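Home Posts Workroom Notes Archive Contact

On the Care of a Shared Wooden Table

The table in the Clallden workroom has been in regular use for 17 months. It is the first piece of furniture that visitors notice and the last to be given any attention. In February I undertook to set down how its surface is to be kept, for the benefit of those who share it.

Cables are the principal difficulty. They gather in clusters on the wood, and grit collects beneath them. I now ask that they be lifted before the table is wiped – never dragged.
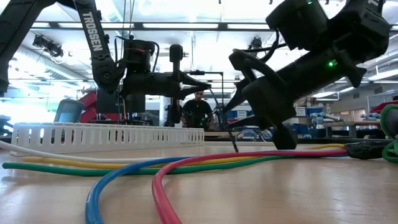
How often should the surface be cleaned?

Once a week is sufficient for a table in daily use, with a soft cloth and very little water.

The finish deserves a separate word. A glossy top is pleasant to work at, but it shows every fine scratch under bright light. I considered sanding ours and decided against it. The marks are shallow, and the faint seams between the planks give the wood a character that I should be sorry to disturb. Long boards are to be carried by two persons and set down flat.

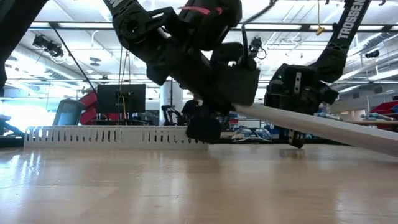

Yulan Xue

I have since obtained a 750 ml bottle of Myklebust soap, which should last us over 8 months. It is stored on the lower shelf beside the cloths. Colleagues who prefer the Silison wax are welcome to raise the matter with me, although I would ask that it first be tried on the underside.

Contact | © Yulan Xue | Back to top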